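Rarkville Robotics Club: Go Table Pre-Run Checklist
Fosilmont project, August

1. Table and mat
Board sheet flat, corners clear of the arm. OK
Comment: the creases are still there, but the grid reads beautifully!

2. Stones and bowl
Bowl at the far edge, lid off and beside it. OK
Comment: black stones only until we trust the grip. We're so close!

3. Arm reach, board and bowl
Slow speed, hands off the table. OK
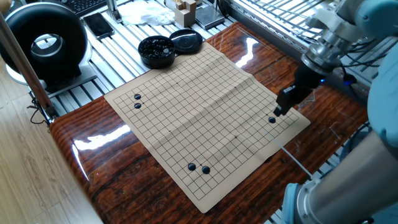
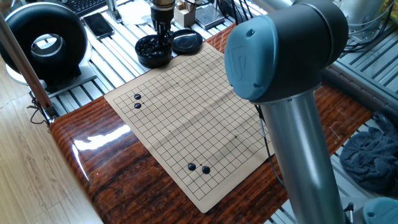

4. Cables
Enough slack at full reach, nothing snagging. RECHECK
Comment: follow each one by hand with power off. Please do this before every run, even the quick ones.

5. Emergency stop
Press 3 times, reset each time. OK
Comment: instant every time, love it.

6. Floor and people
Walkway clear, one person on the stop button. OK

7. Log
Run sheet filled in, file named Pudora. OPEN
Comment: next goal is 100 clean placements in a row!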